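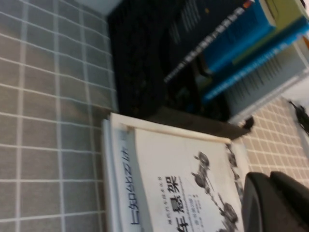

A paperback with the Chinese title 汽车悬架 (car suspension) on its cover

Brerkitz

Brerkitz is a musical duo made up of the singer and accordion player Jolán Oláh and the keyboard player and producer Fanni Barta. Their music mixes slow electronic pop with dance tunes learned from older village players, and is sung mostly in Hungarian with a smaller number of songs in English. The duo is based in Sellbridge and is best known for its second album, Skovby, and for the concert tour of the same name.

Name

The word Brerkitz has no meaning in any language. It came from a misprinted poster for one of the duo's first appearances, on which two lines of type had been run together. Oláh and Barta had been playing under their own surnames until then and kept the misprint. In early listings the name is sometimes spelled Brerkits or Brer Kitz.

History

Early years

Oláh and Barta met as students, when both were playing in the backing group of a wedding singer. Oláh had been taught the accordion by her grandfather and had no formal training in singing. Barta had studied the piano and was already recording other musicians in a rented room above a bicycle shop in Sellbridge. They began to write together during the winter break between wedding bookings, and the first songs were built on rhythm tracks that Barta had made for other people and not used.

Their first concerts took place in cafés and small clubs. The set was short and often included the same song twice, once at the start and once in a slower version at the end. This practice continued for several years and was taken up again on the Skovby tour.

A self-released cassette with four songs was sold at these concerts. Only 200 copies were made, each with a cover stamped by hand. Two of the songs were later recorded again for the first album. The other two, "Ferry Timetable" and "Kisasszony", have not been issued in any other form.

First album

The duo signed to the independent label Vincze on the strength of the cassette. Their first album, The Long Platform, was recorded in the room above the bicycle shop, mostly at night to avoid noise from the workshop. Barta played all the keyboards and programmed the drums. A string trio was hired for the closing track but is low in the mix and is hard to hear on the original pressing. A later edition brought the strings forward.

Reviews were mixed. Several writers praised Oláh's singing and the plainness of the arrangements, while others found the album too even in pace. It sold slowly at first and did better after the track "Coat Hooks" was used as the closing music of a late-night radio programme.

Skovby

Work on the second album began in February, after the end of the concerts for The Long Platform. The duo wanted to leave Sellbridge to write and rented a former schoolhouse at Skovby, from which the album takes its title. They took one accordion, a small electric organ and a portable recorder. Most of the vocal parts heard on the finished album were recorded in the schoolhouse's main hall, and the long echo on the opening track "Roll Call" is that of the room itself.

Skovby was released on April 23, 2019. It has a wider range of tempo than the first album and makes more use of the accordion, which Barta passed through guitar pedals on several songs. The lyrics deal with travel, family letters and the selling of a house. Oláh wrote most of the words, apart from "Left Luggage" and "Salt", which are by Barta.

The lead single, "Left Luggage", was the duo's first song in English to receive regular radio play. A second single, "Harmadik", was issued without a video. Fans have long regarded its B-side, an instrumental recorded in one take on the electric organ, as one of the duo's best pieces, and it was added to the album when Skovby was reissued on vinyl.

Skovby tour

The tour in support of the album was the duo's first as headliners outside the club circuit. It opened at the Sellbridge Corn Hall before a seated audience of 731, which was the full capacity of the hall at the time. For these concerts Brerkitz added a drummer and a double bass player, and the programming used on the album was replaced almost entirely by live playing.

The concerts were divided into two parts. The first was performed by Oláh and Barta alone, with the older songs in simple arrangements. After an interval the full group played Skovby from beginning to end. The encore was usually "Roll Call" again, at a slower speed and without amplification where the hall allowed it.

A planned second leg was put off twice, first when Oláh injured her wrist and later owing to problems with the hire of venues. Tickets for the original dates remained valid. When the concerts finally went ahead, the set had changed: "Salt" was dropped, and three new songs were played under working titles. One of these was later recorded as "Winter Hours".

A live album, Corn Hall, was compiled from the opening night. Barta mixed it herself and left in the tuning and most of the talk between songs. The version sold in shops omits the first encore, which was available only to those who bought the album directly from Vincze.

Later work

After the tour the two members worked separately for a time. Oláh sang on recordings by other artists and taught a short course in accordion for beginners. Barta produced albums for several acts on the Vincze label and wrote the music for a stage play. Both have said in interviews that the duo had not broken up, and they continued to appear together at an annual midwinter concert in Sellbridge.

A third album has been announced but had no title or release date at the time of the last midwinter concert, where "Winter Hours" was played alongside a new instrumental.

Musical style

Brerkitz songs are usually built on a short repeated figure for keyboard, over which the accordion plays long held notes. Oláh sings in a low register with little vibrato. Many of the melodies are taken in part from dance tunes, slowed down until the original rhythm is difficult to recognise. Barta has described this as the duo's basic method, and has said that a tune which is dull at half speed is left out.

The drum sounds on the first album come from a single inexpensive drum machine. On Skovby these are joined by recordings of doors, benches and footsteps made at the schoolhouse. Critics have compared the result to film music, a comparison that Oláh has rejected on the grounds that the songs are written words first.

Live performance

Before the Skovby tour, Brerkitz performed seated and facing each other, side-on to the audience. The arrangement began as a practical one, as Barta needed to see Oláh's left hand in order to follow changes of tempo. It was kept for the first half of the later concerts. The duo uses little stage lighting and does not use projected images.

Members

Jolán Oláh: vocals, accordion, electric organ
Fanni Barta: keyboards, programming, backing vocals, production

Discography

Studio albums
The Long Platform (Vincze)
Skovby (Vincze)

Live albums
Corn Hall (Vincze)

Singles
"Coat Hooks"
"Left Luggage"
"Harmadik"

Other releases
Untitled cassette (self-released)

See also
Vincze (record label)
Sellbridge Corn Hall
Accordion in popular music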